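Window seat

A window seat is a bench built into the recess of a window or fitted along the wall beneath one, usually with a cushion on top and often with storage below. It is one of the oldest kinds of built-in furniture, and one of the best loved — few other pieces give a reader, a cat and a pile of spare blankets a home in the same spot!

Origins

The earliest window seats were simply part of the wall. Stone houses and towers had walls so thick that a window left a deep pocket on the inside, and masons cut ledges into the two sides so that people could sit facing each other in the daylight. In a room with small openings and smoky lamps, this was the best place to sew, read or mend a harness. Fine stone pairs of this type survive in the old customs house at Stalelach, where the ledges have been worn into shallow dips.

As walls got thinner and glass got cheaper, joiners took over from masons. Wooden seats with paneled fronts filled the space under the sill, and the hinged lid came into common use, turning the seat into a chest. Bay windows gave the form a second life, with long seats that follow the angles of the bay (a real test of the joiner's skill, as the cushions have to be mitered too).

Padded seats and cabinets

Many later benches left the window altogether and moved in beside tall cupboards and bookcases, keeping the padding and the snug feeling.

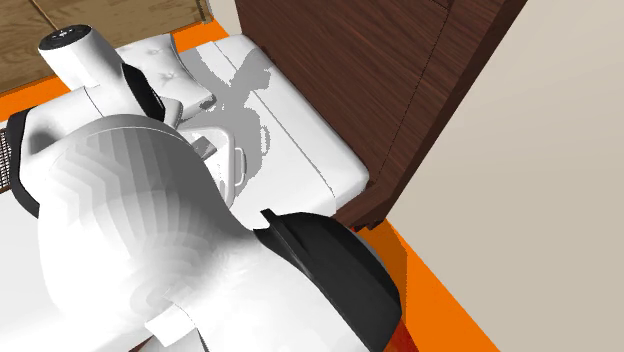

How deep should a window seat be?
Deep enough to sit sideways with the knees drawn up, which for most adults means more than an ordinary chair. Shallow seats work well for pulling on shoes but are tiring for reading.

Regional forms

In Foria, seats were traditionally built over the flue of the kitchen stove, so they stayed warm well into the evening. Gaëtan Guérin's survey of the town recorded 233 of them, 95 still with their original lids — a wonderful number for something so easily ripped out. The terraces of Grorkovbridge have a narrower type with a drop-down flap for a candle. Youssra Bouzid has written on the cushioned corner benches of Abu Hammour, which run along two walls and meet under a high window.

See also: Bay window, Inglenook, Settle, Banquette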